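Left gripper pose flips for a frame or two, then comes back

osaze_o
July

Hi all, long-time reader, first real post. I'm running Selance to get 6-DoF poses for a pair of handheld grippers from the marker cubes, camera on the head, and then Zumard turns those tracks into action chunks for training. Mostly it's great! But every so often the left gripper rotates hard for a frame or two and snaps back. Position barely moves, it's all orientation. I have 700 episodes and I'd really like to not record them again.

Here's what the log says when it happens:

cube_L: faces=1 reproj=0.4 status=OK
cube_L: faces=1 reproj=0.4 status=OK
cube_L: faces=2 reproj=0.6 status=OK

So it thinks it's fine the whole way through. I'm at 60 fps, default config apart from the marker size. Task is cloth folding out of a laundry basket, if that matters.

halima.t

Classic planar ambiguity. With one face in view the solver has two answers that fit the corners almost equally well, and it takes whichever has the lower error. Your reprojection number is useless for catching it since both solutions look good. Do you have cube_joint_solve turned on? It's off by default and it only helps once a second face is in view, but it helps a lot.

Anyway the quick way out is to smooth the rotations. I run a slerp low-pass over everything before it goes into Zumard and I haven't thought about flips in months.

bbako

Gonna disagree with the smoothing. A flip isn't noise, it's a wrong answer. Low-pass it and you've smeared one bad frame over its neighbors, and now you can't find it anymore. Your policy learns a little wrist wobble right where the gripper goes down to the cloth. I spent most of a spring chasing exactly that.

Get both candidate poses out of the solver (return_all_candidates, I think that's still what it's called) and pick the one closer to the prediction from the last good frame. Then whatever is left, drop it and interpolate across the gap.

halima.t

Closest to the last good frame works until the last good frame is a flip. Then you're locked onto the wrong branch and you stay there. I've seen tracks upside down for a whole episode because of that!! Smoothing at least fails small.

bbako

Fair, so run it backward too and compare. It's offline data, you have the future sitting right there. Where forward and backward agree you keep it, where they don't you mark it. Also reset the branch any time two faces are solved together.

adesuwa_ojo

Can I ask a dumb question, is the exposure fixed? Ours did something similar and part of it was the auto exposure hunting every time the white basket filled the view. Corners went mushy and the solver picked badly more often. I set it manually and flips went way down — not to zero, but way down. Doesn't change what bbako said about candidates.

osaze_o

Not dumb, it was on auto. Ugh.

OK so I did a bit of everything last night. Joint solve on, candidates on, forward/backward pass like bbako described. Old episodes only, so the exposure thing will have to wait for new ones. Out of 20 episodes I picked because they were bad, 2 still have flips and both get marked now, so I can cut them. I scrubbed through the rest in Grirkesitz and the left track looks sane. I'm skipping the low-pass for now, sorry Halima! Might try it on the position part only.

One new thing though. When both grippers come together near the basket, IDs sometimes swap for a frame. Same dictionary on both cubes, different IDs, so that shouldn't be possible?

abim_okafor

It's possible if the error correction is set too loose. A half-hidden marker gets "corrected" into a valid ID from the other cube. Turn the correction rate down and you'll lose a few detections and all of the swaps. Or just refuse any ID that jumps from one cube's track to the other's in one frame, it's a five-line check.

halima.t

+1 to abim. And I'll admit the forward/backward thing is nice, I'm still keeping my low-pass though :)

osaze_o

Turning it down now. I'll rerun the ones where the hands work close together over the basket, those were the worst for swaps, and post the numbers when they're done. 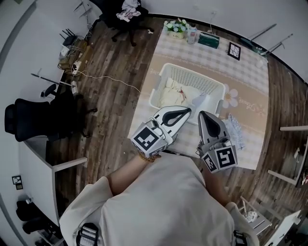

If the swaps are gone I'll put the whole config up, including bbako's branch reset, so the next person can just copy it.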